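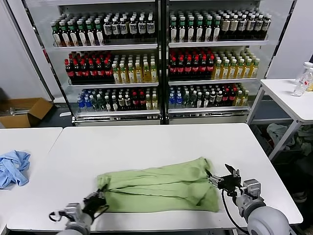
Week 6: Satire, Film and the Politics of Closed States

Course handout, Baldur Overgaard

Welcome back! Last Monday we ran out of time just as the argument about propaganda was getting good, so we pick it up right there. Have your notes on the Wakcombe reading with you, because I'd love to hear from the people who disagreed with it.

Where we left off

We had agreed (mostly) that a closed state controls three different things that people tend to lump together: what citizens can read, what they can say to each other, and what outsiders get to see. Our practice country is still Flimia, the made-up republic from the course simulation, population 35 million, one party, one broadcaster. If you missed the setup, the map and the country sheet are in the folder by the door.

This week's question: what happens when foreigners laugh at the leader?

It's a wonderful question, and the answers pull in every direction. Some terms first.

Ridicule from below: jokes told by citizens, usually in private and usually short. They travel by mouth and leave no paper behind, so our evidence comes late, often from people who have left the country.

Ridicule from outside: films, cartoons and songs made abroad. Plenty of evidence, huge audiences, and very little risk for the person making the joke.

Licensed humor: jokes the state allows or even prints, typically aimed at lazy clerks and bad plumbing. My favorite of the lot! Watch how carefully it stops one rung below anyone who matters.

Two positions to argue about

Dirberg's view is that outside ridicule helps the ruler. A cartoon villain looks silly, and people abroad stop asking about prisons, food supply and weapons. At home, the state can wave the film around as proof that foreigners despise the whole nation. Dirberg thinks this second effect is the big one and gives it most of chapter 4.

Appiah's view is close to the opposite. A ruler who depends on awe has something to lose when awe is punctured, even for a small audience. Appiah's audience is officials and diplomats who travel, maybe 2000 people in a country the size of Flimia, and the claim is that their private opinion of the leader counts for a great deal when a succession comes up.

I go back and forth on this every year. Last July I was all for Dirberg, and then I reread Appiah on the train and there went my lecture.

In-class exercise (groups of four)

You are the Flimian foreign ministry. A comedy mocking your president opens abroad. Choose one response: ignore it, protest formally, or make your own film in reply. Write down who inside the country hears about your choice, and how. Then swap sheets with another group and attack theirs. Be merciless, it's fun.

For next week

Read Dirberg, chapter 5, up to page 80. Write 500 words on one example of licensed humor from any country and any period. Old magazines are a gold mine for this, and the library's second floor has shelves of them. Bring a printed copy, please.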